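Saturday, February 13, 2021

Bivby questions value of voluntary code for home handling robots

Bivby, the household safety group, has declined to sign the Rumell code on robots and gripping tools used in family homes, saying the text asks makers to promise a great deal and prove very little.

The code runs to 19 clauses. Only 2 of them call for a test, and both tests use hard blocks on a bare bench. Bivby says a living room has soft toys, rugs, open boxes and small metal parts that come away, and a rule that leaves these out tells a parent next to nothing.

"We read it twice, looking for the part where somebody checks," said Beathag Munro, who led the review. "A maker can fill in the form, print the badge on the carton and never squeeze a single toy. I would like to be told I'm wrong."

Bivby sent Rumell 251 comments in September. It has had a letter of thanks.

The group wants grip force limits set for soft goods, trials in furnished rooms, and results published with the failures left in. It also wants the badge held back until an outside test house has seen the kit at work. It doubts that a code paid for by the firms it covers will get there alone.

Rumell says the code will be looked at again after its first year. Bivby has asked which year that is.

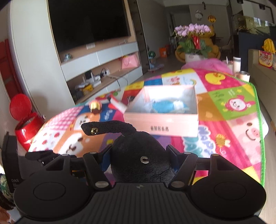
Gavin Jardine takes a different view, saying that a weak code can be tightened later and that small makers would drop out if outside testing were forced on them from the start.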